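硬水、洗碗机和不锈钢餐具上的斑

分类:家务与材料

搬到现在的住处以后，洗碗机洗出来的杯子一直发雾，刀叉上也有斑。前后折腾了大半年，换过盐，换过洗涤剂，拆过一次喷臂。以下按问题整理，主要给自己以后查，家里水质偏硬的人也可以参考。机器是 Birkley 的嵌入式，面板上能调出累计运行时间，动手排查时是 3056 小时，不算新。

一、先测水

本地自来水的总硬度，我用滴定试剂盒测出来是 20 德国度。试纸也测过，颜色落在最后两格之间，没法判读，所以以滴定为准。滴定时注意两点：取样前把龙头放一会儿，让支管里的存水排掉；滴到变色以后摇匀再等片刻，颜色退回去就继续加。取的是厨房冷水，没有经过任何过滤。

总硬度由钙和镁两部分构成。加热时会析出来的主要是与碳酸氢根对应的那部分，也就是暂时硬度。水温升高，碳酸氢根分解，二氧化碳逸出，碳酸钙沉淀。烧水壶底的白垢、花洒孔的白圈、洗碗机加热段里的垢，来源相同。永久硬度在家用温度下不怎么沉淀，但会在水滴蒸干后留在表面，也会与洗涤剂里的成分反应，消耗掉一部分清洁能力。

水务公司网站上查得到区域平均值，比我家测出来的低。同一片区有两个水源轮换供水，平均值只能看个大概，设定机器还是应以自测为准。

二、机内软水器的设定

Birkley 这台自带离子交换软水器，树脂罐在底部，盐仓与之相连。钠型树脂吸附钙镁，放出钠；饱和以后用浓盐水反冲，把钙镁置换下来排掉。机器不会测水的硬度，完全依靠用户设定的档位来决定多久再生一次。出厂档位偏低，对应的是中等硬度的水。前任住户没有改过，我也用了很久才去翻说明书。

档位设低了，树脂早已饱和而机器并不知道，后面几次洗涤用的都是硬水。档位设高了，只是再生频繁，多耗盐和水。两者相比，宁可略高。改档位之后不会立即见效，要等下一次再生完成。急的话可以手动触发一次，各家按键组合不同，查说明书。

盐只用洗碗机专用的粗粒盐。食盐颗粒太细，容易板结，有的还含抗结剂和碘酸钾，对树脂和阀体都没有好处。大块的软水盐片化学上没问题，但盐仓口小，放不进去多少，溶解也慢。我现在用的是 Skusteo 的袋装粗盐，买它只是附近的店有货。

加盐必须安排在开洗之前。加盐时会有盐水从仓口溢出，落在不锈钢内胆底部。如果加完就关上门放着，溢出的浓盐水长时间停留，内胆底部和滤网边缘都可能出现点蚀。加完立即跑一个程序，哪怕是空机预洗，也能冲掉。加完盐仓盖要拧紧，垫圈上粘了盐粒会关不严，洗涤过程中盐水持续渗进洗涤水，后果就是下面要说的锈斑。我家的问题有一半出在这里，垫圈已经变硬，换了一个通用件。

三、发雾：垢还是蚀

玻璃杯发雾有两种，处理方法相反，必须先分清。

取一只发雾的杯子，用棉签蘸白醋或柠檬酸溶液擦一小块，静置几分钟后冲洗擦干。擦过的地方变透明，说明是矿物沉积，属于软化不足或漂洗剂不足。没有变化，说明玻璃表面已经受侵蚀，无法恢复。

侵蚀多见于水过软、洗涤剂过量、温度过高的组合。碱性洗涤剂在高温下会缓慢溶解玻璃表面的硅氧网络，软水里缺少钙镁，这个过程更快一些。有些人看到杯子发雾就加大洗涤剂用量、选最高温程序，如果本来就是侵蚀，只会更糟。我家的杯子两种都有：常用的水杯是沉积，擦掉了；几只薄壁酒杯是侵蚀，杯身上有彩虹色的条纹，擦不掉，后来改为手洗。

强力程序的主洗温度在说明书上写的是 72 摄氏度。我把一支可记录最高温的探头放在上层碗架里测过，读数与标称接近，但上层边角处升温明显滞后。日常餐具没有必要用这个程序。油重的烤盘可以用，漆面木柄和薄壁玻璃应先拿出来。

四、不锈钢上的斑分三类

第一类，白色或灰白色的圆斑，手摸有轻微颗粒感，是水滴蒸干留下的矿物质。酸擦即去。漂洗剂能降低水的表面张力，使水成膜流走，不在表面形成水滴。漂洗剂的出量也有档位，调大以后如果表面出现蓝色条纹或发黏，说明过量，退一档。

第二类，彩虹色或淡蓝色的晕，没有厚度，是表面氧化膜厚度变化引起的干涉色，有时也由硅酸盐薄膜造成。对使用没有影响，酸擦多数能减轻。

第三类，褐色或橙色小点。这一类要分内因和外因。外来的锈，也叫浮锈，来自同一机器里的其他铁件：碳钢削皮刀、涂层破损的碗架、罐头盖、铸铁锅。铁锈颗粒随水流沉积到别的餐具上，刚出现时用软布和一点去污膏就能擦掉，下面的金属完好。擦掉以后能看到一个小坑的，才是本体点蚀，与氯离子有关。

餐刀比餐叉和勺子容易生斑，原因在材料。叉和勺常用铬镍奥氏体钢，耐蚀性较好；刀要开刃，需要淬硬，多用马氏体不锈钢，含碳较高，铬有一部分以碳化物形式存在，不能全部用于形成钝化膜。同一套餐具里，刀先出斑很正常。Iordache 的那套刀叉就是这样，叉和勺几乎没有变化，刀的根部有几处小坑。区分两种钢可以用磁铁：刀吸得牢，叉和勺吸力很弱或不吸。不过有些低价叉勺用的是铁素体不锈钢，也吸磁，只凭磁铁不能判断好坏。

残留的盐、番茄酱、芥末和酸性调料都会加重点蚀。晚饭后不马上开机的话，先用程序里的冷水预冲，或者自己在水龙头下过一遍。我把开机时间改到夜里 23:30，中间隔的几个小时让刀叉泡在脏碗旁边的残液里，显然不好，后来加了一步预冲，新斑明显减少。

五、取出与存放

程序结束后把门开一条缝，让水汽出去。带自动开门的机型省去这一步，我这台没有。先卸下层，再卸上层，上层碗底的积水就不会滴到已经干了的餐具上。

刀叉取出后，根部、齿间和刀柄接缝处常有残水，用干布捏一下。直立存放时，水会沿着柄往下走，停在筒底。封闭的陶瓷筒或塑料筒底部如果没有排水孔，柄端就一直浸在那点水里。丝网或镂空的餐具筒通风好，缺点是涂层磕掉后露出铁丝，本身就成了浮锈的来源，隔段时间要看一下底部焊点。 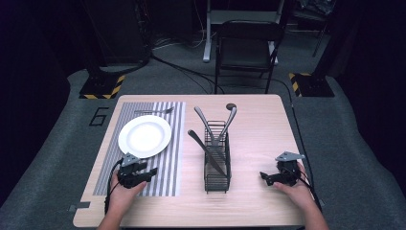
本页最后修改：8 月，21:15

抽屉存放的问题在于闷。木质分格吸潮以后干得慢，刚从洗碗机里拿出来还带着余温和水汽的刀叉不要直接放进去，在台面上摊一会儿再收。不同材质也不要长期压在一起，银器和不锈钢在潮湿条件下接触，可能产生电偶作用，虽然家用环境里进展很慢。

盘子的问题少一些。宽边浅盘叠放前确认底圈是干的，底圈多半无釉，吸水，叠上去以后水汽会在下一只盘面上留一个环。深色釉面上看得清楚，白釉看不出来，用手指划过能感觉到一点涩。釉面上的灰色划痕是另一回事，那是刀的金属蹭在釉上，用去污膏可以磨掉大部分。

六、要不要装全屋软水

算过，暂时没有装。Brarari 的入门型号，按我家的硬度设定，厂方给出的单次再生周期制水量是 2143 升。两个人住，用水量不大，周期拉得太长反而需要按时间强制再生，盐和反冲水有一部分是白用的。另外还要占厨房下柜的一半，排水也得另接。

全屋软水对热水器和花洒有好处，对洗碗机的意义有限，因为它本来就有自己的树脂。如果将来装了，要记得把洗碗机的硬度档位调到最低，否则机器照旧频繁再生，继续耗盐。饮用水龙头应该留旁路，软化水含钠略高，口感也不同。

七、目前的设定

硬度档位：说明书表格中 20 德国度对应的那一档。
漂洗剂：中间偏上一档。
日常程序：节能，预冲另开。
强力程序：只用于烤盘。
洗涤剂：粉剂，按脏污程度增减。多合一洗涤块停用，它自带的软化成分在我家这个硬度下不够，又让人误以为不必加盐。
滤网：每周拆下冲洗，筒形细网用软刷。
空机除垢：柠檬酸，不放餐具，不加洗涤剂，不与含氯的清洁剂混用。

调整之后，水杯的雾没有再出现。酒杯的侵蚀保持原状。餐刀根部原有的小坑还在，抛光可以去掉，但会磨掉一层金属，没有做。

还没弄清的是上层左后角的杯子为什么总比别处多几个水点。喷臂孔通过针，转动也正常，碗架换过摆法，没有差别。下次拆机时看一下上喷臂的进水接头，有结果再补到这里。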